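Talk notes: Cutlery trays and what goes in them
Posstead kitchen fitters' evening, December 14, 2019

Slide 1

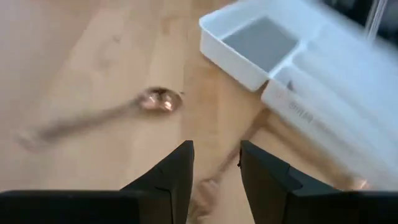
Slide 1: metal spoon, wooden spoon, divided white plastic tray.

Leave the slide up while people sit down. Start with the tray. One wide rectangular well, then longer, narrower channels. Most trays on sale follow some version of this plan.

Point out the rims. Raised and rounded, so a cloth goes over them easily. Square rims hold crumbs at the inside corner.

Metal spoon: copper or rose-gold finish, long slender handle. Say that coloured finishes mark sooner than plain steel when handles rub together. One type per channel.

Wooden spoon: close in colour to the table top. Mention that wood should be dry before it goes in a closed drawer. Ask who keeps wooden spoons in a jar by the hob. Wait for hands.

Slide 2
Drawer depths. The Nindholm drawer takes a tray 300 mm wide with 2 mm clearance each side. The Cabral drawer is 100 mm wider and needs a spacer or a second, narrow tray. Do not read out the whole table, it is in the handout.

Slide 3
Ondcombe survey. 2,074 replies. Main complaint was long utensils lying across the dividers. Second was the tray sliding when the drawer is pulled. Non-slip matting deals with the second. For the first, measure the longest handle before buying.

Pass the matting samples along the front row. Collect them before questions.

Slide 4
Cleaning. Lift the tray out, empty it, wash in warm water, dry the underside as well. Check the drawer base for damp.

If short of time, skip slide 4 and go to questions.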